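Zesden printable gear train: data card

September 5, 2024, by Marama Hoani
Filed under: Models & Files / Mechanical

Zesden is a set of printable parts for a two-stage planetary gearbox with a hand crank. The files are free to print and modify. This card covers version 11 of the part set and replaces the notes posted in March.

## Contents

- `stl/`: meshes, one part per file, in print orientation
- `step/`: solid models for editing
- `logs/`: print logs, 233 entries, CSV
- `CHANGES.txt`

All dimensions are in millimeters. The sun gear has 20 teeth in both stages. 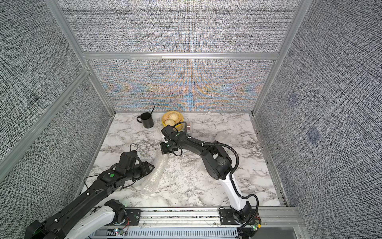

Tolerances were set from the print logs. Each log entry gives nozzle size, layer height, filament and measured bore. Flat faces should be checked on a hard, level surface before assembly; a table like the white marble-patterned one between the two arms will do, but pattern and veining make thin gaps harder to see, so put plain paper under the part. A carrier plate that rocks should be reprinted. Sanding it changes the pin spacing.

## Print settings

Layer height 0.2, four walls, no supports. Print the ring gears slowly. Parts printed in Flavimwood filament came out slightly oversize, and the bores need a light pass with a reamer. The Xu profile in `logs/` corrects for this on most machines.

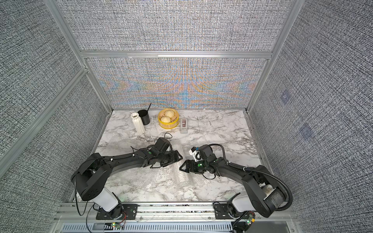
Do not scale the set. Pin holes are sized for standard steel pins and will not fit at any other scale. To change the ratio, edit the STEP files and export both carriers again.

## Known issues

- The longest run so far, on the Dirnville build, is 2,680 turns of the crank. Wear past that point has not been measured.
- The stage two cover has one non-manifold edge. Most slicers repair it on import.
- Log entries from before March have no humidity value.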